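Small Wheels, Patient Hands
From the Workshop pages, January
By our features staff

Print this article | E-mail this article to a friend

The planetary gear train is among the older arrangements in mechanical engineering, and it remains one of the most compact. Several small gears, known as planets, travel around a common centre while turning on their own axes. The principle is found in clocks, winches, hub gears for bicycles and a good many kitchen appliances. It is less often found on the timetable of an evening class, and the Firninby Institute is to be commended for placing it there.

The Institute's course in elementary mechanisms now runs for 13 weeks, of which two are given over entirely to the planetary set. Students receive a white ring-shaped plate, a small number of metal spur gears and a plain dark mat on which to work. The mat serves a practical purpose. Bright metal shows up well against a dark ground, and a gear set down on soft fabric does not roll away or mark its teeth.

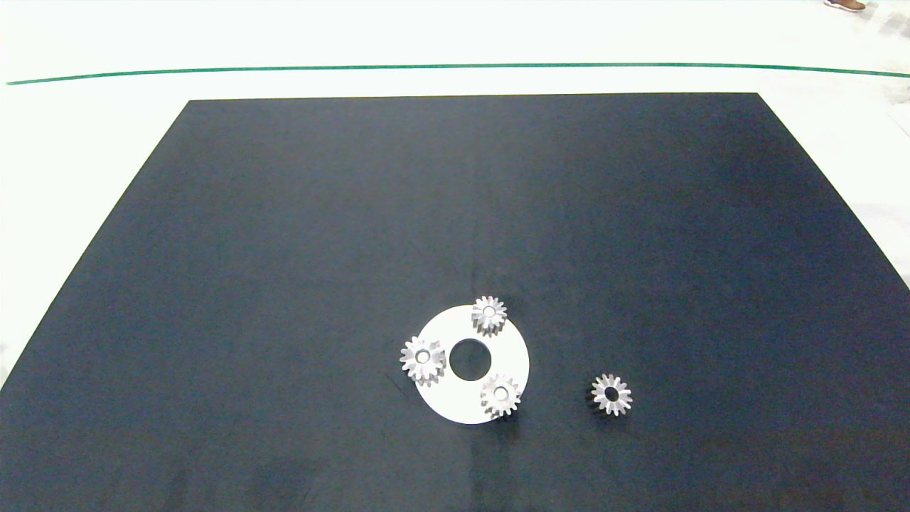

One former student, Figueroa, wrote to this magazine to say that the mat had been the most useful purchase of the whole course, and that the same cloth now lies on the bench at home for mending clocks. The letter added, with some feeling, that the course notes ought to say more about cleaning the bores before anything is fitted.

The point is a fair one. A spur gear must turn freely on its peg, and a trace of old grease or swarf will prevent it from doing so. The Institute's notes, first issued by the Plellis Press and since revised, devote a single paragraph to the matter. Tutors make up the difference in the first session, when each bore is wiped through with a clean rag and each gear is tried by hand before it goes near the plate.

Assembly follows a settled order. The plate is laid flat, with its central hole clear. The gears are then placed one at a time, and each is turned gently until it seats. Force is discouraged at every stage — a gear that will not go down is lifted off and tried again.
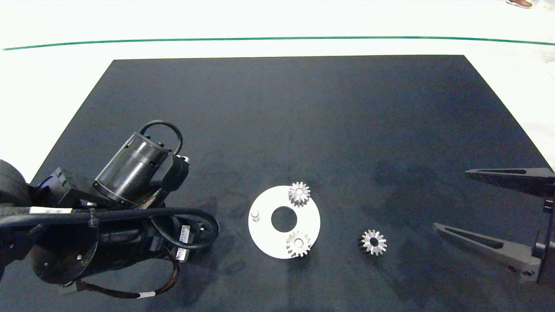
Spacing causes more difficulty than fitting. The planets must stand evenly around the centre if the load is to be shared between them, and a beginner will often judge the gap by eye when the pegs ought to decide it. Students are asked to look straight down on the work before moving to the next gear. Nearly 6 in every class of a dozen, the tutors report, will need to lift a gear and begin again.

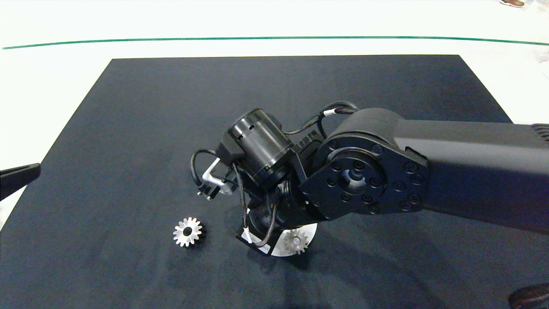
Only when the planets are in place does the class consider the central gear, which must mesh with all of them at once. It is lowered slowly with a slight turn of the wrist, and its teeth should find their places without pressure.

Parts for the course are supplied by Dotenow, and replacement gears may be ordered through the Institute's office under catalogue number 1594. Applications for the spring intake are open to all residents of the district, and no previous experience of metalwork is required. Students are asked to bring a notebook, a soft cloth and a pair of close-fitting cotton gloves.

Contact the Workshop pages | Copyright, all rights reserved | Back to top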